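Filed under: Home, Machines, Long reads that aren't

My sister asked me in April whether she should wait for a robot before getting a cleaner. I told her to get the cleaner.

I have been following household robots for a while, mainly through Paweena Wattanapong's newsletter, and the jobs people want done are rarely the ones that get shown. Dull little sorting jobs interest me more. Take a bin of keys, all with coloured plastic tags, tangled up by their rings.

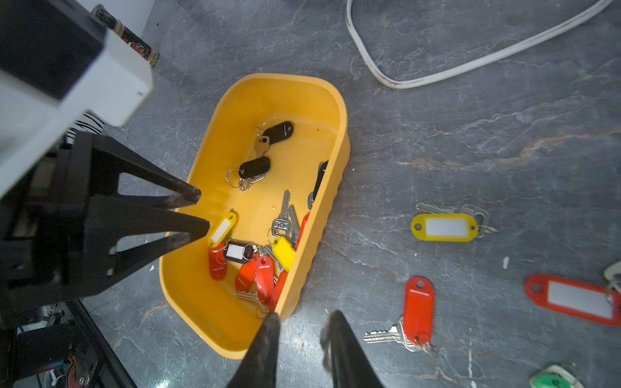
Keys are harder than cups

A cup stays the same shape when you pick it up. A key on a ring swings, and its neighbour may come with it. I ran the key cupboard at Kaewkla for two years, with 77 sets on hooks, and even I used to drop them. Tags lying flat on a smooth top are awkward too, as there's very little to get hold of.

Two arms ought to help. One can work at the tray while the other deals with whatever has ended up beside it.

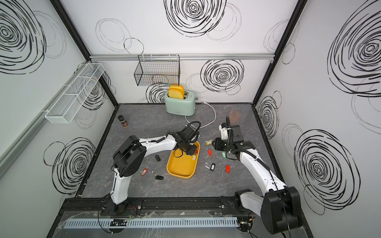 Would I pay for one at home yet?

Not at the moment. I'd want it to do 100 pick-ups in my own kitchen without me standing there.

Nipon Somboon disagrees with me. He thinks shop floors will have them first, at a bench where the same parts come out every morning, and that the home will follow quickly. I agree with the first half. My kitchen table has never looked the same two mornings running, and I'd still be the one finding what rolled under the fridge.

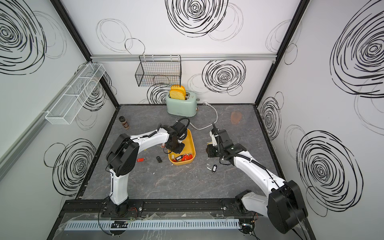

Red and orange tags in the yellow tray, with a few still on the table.

I'll write about folding next, if I get round to it.

This site uses cookies. By carrying on reading you accept our cookie policy.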